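How to defrost a mini refrigerator
Written by Hina Tanoli, 2021-03-30

My small refrigerator has no automatic defrost, so the ice grows on the cold plate all winter. Last December the door of the little freezer box did not close anymore. I do the job now before the ice becomes thick.

You need 2 towels, a flat tray, a bowl of hot water and a plastic scraper.

Step 1. Turn the dial to zero and pull out the plug. Move the food to a cooler bag. Milk and meat go at the bottom, close to the ice packs.
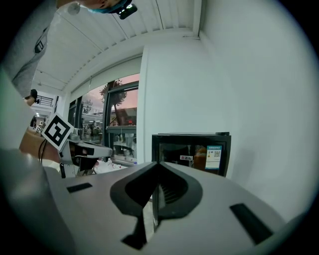 Step 2. Lay one towel on the floor in front of the door and put the tray under the freezer box. Leave the door wide open. Set the bowl of hot water inside and change it when it cools down.

Step 3. Wait. In my kitchen a thick layer needs 90 minutes. Please do not use a knife — my neighbor in Gretville made a hole in the cooling plate this way and had to buy a new refrigerator.
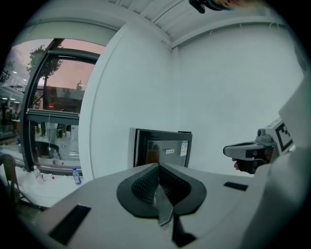
Step 4. When the ice becomes loose, push it with the plastic scraper from the side, never straight toward the back wall. Many people squeeze the handle with the fingertips and the hand gets tired soon. Let the fingers go beneath and around the grip, as the hand on the right does, and keep the wrist straight.

Step 5. Wipe the inside with warm water and a little baking soda. Dry the rubber seal well, also in the folds.
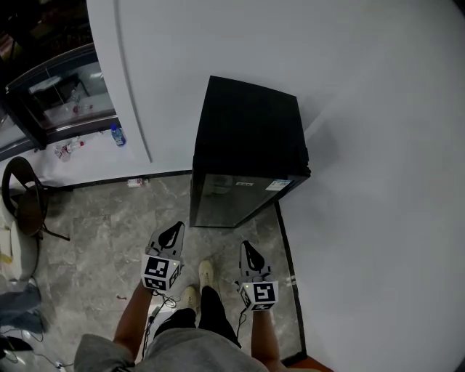
Before you plug it in again

Check that the floor and the plug are dry. Leave a hand's width of space behind the refrigerator. Then set the dial to the middle and wait 4 hours before you put the food back.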